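Sim-only training for kitchen tasks: our first numbers
Robot Learning > Simulation

torquewrench_kee
Posted 9:14 am

Hi all, Keegan Cloutier here, long-time lurker. I've been working on a project called Wollow since July and I finally have results I want to show people! The short version: we train a policy on rendered kitchens only, and we wanted to know how much the variety of kitchens matters compared to the raw number of demos.

So we kept the demo count fixed at 4000 and changed how many different kitchens they were spread over. One set used 3 kitchens, the other used 188. Same arm, same tasks, same network, same training time. Then we tested both in 267 kitchen layouts neither had seen. The 188-kitchen policy won on every single task, and on the utensil pickups it wasn't even close. I was grinning at my plots all evening.

Counter shape, cabinet color, tile, where the stove sits — all of it gets shuffled. One of the renders, from the spoon task:

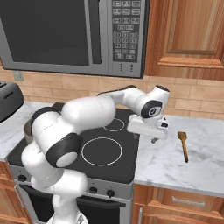

Does the policy get told where the spoon is?
Only the camera images and the arm's own joint positions go in, so it has to find the spoon by looking.

Happy to answer anything. I'll put up the per-task plots once I fix the axis labels.

gradient_goat
Posted 9:52 am

Very cool, and thanks for sharing before it's all polished. My worry is that you tested in sim too. If the same generator makes your training kitchens and your test kitchens, the 188 set is just closer to the test set. Of course it wins.

torquewrench_kee
Posted 10:05 am

Fair! The test layouts come from a different generator though. Training is Bondbridge, testing is Miltora. Different cabinet models, different lighting, different textures. Same physics engine underneath, I'll give you that.

mapleservo
Posted 10:31 am

The physics engine is the part I'd worry about. Looks are easy to shuffle. Friction between a finger and a spoon handle is where every sim policy I've trained fell apart on the real arm. Did you vary friction at all?

torquewrench_kee
Posted 10:48 am

Friction and object mass, yes, in both sets. Not the gripper's stiffness. That's next on the list, along with finger contact shape, and I'm kind of excited to see what breaks.

hal_n_oates
Posted 11:20 am

I'm with Keegan on this one. The claim is that spreading the same demos over more kitchens helps. You don't need a real arm to show that. You need a real arm to show it transfers, and the post never says it does.

gradient_goat
Posted 11:37 am

Sure, but the thread title says "for kitchen tasks" and people are going to read that as real kitchens. I'd put "in simulation" in the first sentence of the write-up.

torquewrench_kee
Posted 11:41 am

Will do, easy change.

pivot_table_flip
Posted 1:06 pm

Question about the 3-kitchen set. Who picked the 3? If they all had the stove on the same wall you could get a bad result from that alone. I'd want to see the run repeated with a few different picks.

torquewrench_kee
Posted 1:22 pm

Ooh, good one. They were drawn at random, but only once. I can redraw and retrain, it just takes a while on our machines. Starting one tonight.

mapleservo
Posted 2:15 pm

If you ever want real-arm numbers, we have a mock kitchen at Lévesque with a gas stove and terrible lighting. Send me the checkpoint and I'll run the spoon task. I still think it will fumble the grasp, but I'd love to be wrong.

torquewrench_kee
Posted 2:19 pm

YES please. Sending you a message now — I need to check which camera mount you use first.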